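Aircraft > Trainers > Piston > Valentini V-16

Valentini V-16

The Valentini V-16 was a two-seat, piston-engined primary trainer designed by Tiziana Villa and built by the Valentini works at Moturel. It had a low wing, fixed tricycle landing gear and side-by-side seating under a sliding canopy. A total of 63 were completed, including 2 prototypes.
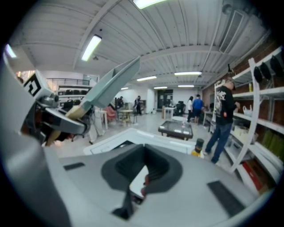
Photo: Macario Lozano

Design work began as a private venture after flying clubs asked for a cheaper replacement for their tailwheel trainers. The first prototype flew in February with a borrowed propeller, and early flights showed heavy ailerons and poor cooling on the ground. The second prototype had a larger cowl intake and a taller fin — both kept for production.

The standard engine was a 124-horsepower Grokex flat four. Fuel was carried in the wing roots, and the flaps were worked by a hand lever between the seats. 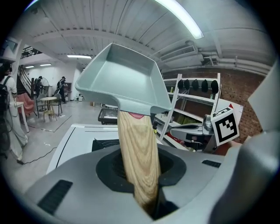

Gray scoop with a light wooden handle

Most of the production run went to clubs and private schools. The largest single operator was the flying school at Ninesura, which bought 16 aircraft and used them for basic training and spin recovery. Cracks in the nose gear mount led to a strengthened part, fitted to later aircraft on the line and offered as a kit for earlier ones.

A glider-towing version was planned — it would have had a coarser fuel gauge, a tow hook and no right-hand controls — but was not built.

Last updated: Sunday, July 14, 2024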